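# Folding at Home: Your Questions

Hrefna Fogh answers what readers of the Potgieter laundry pages ask most.

**Do I really need a table?**
Nope! A bed is wonderful for this. You get loads of room, it's a comfortable height if you sit, and the heap can live on one side while you work in the middle.

**How do I fold corduroy pants with an elastic waist?**
I love corduroy, so bear with me. Lay them flat, pull the waistband out so the ribbing isn't bunched, then bring one leg over the other. Smooth along the ridges (never across!) and fold up from the hem. Mine end up about 50 cm long after the first fold, and two more folds get them drawer-sized.

**What about gloves and small knits?**
Set them at the far end before you start. Gloves go palm to palm, socks get folded flat, and scarves can be rolled if your drawer is deep.

**Hang or fold?**
Fold anything knitted, hang anything that creases if you look at it. Corduroy is happy either way.

**How many pieces should I do at once?**
I go in batches of 4, with a stretch between them. It makes even a huge pile feel friendly!
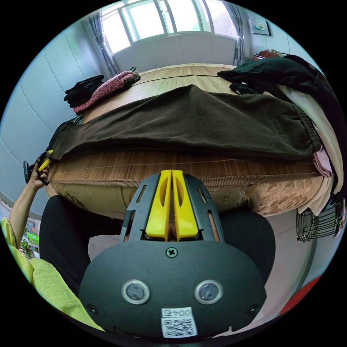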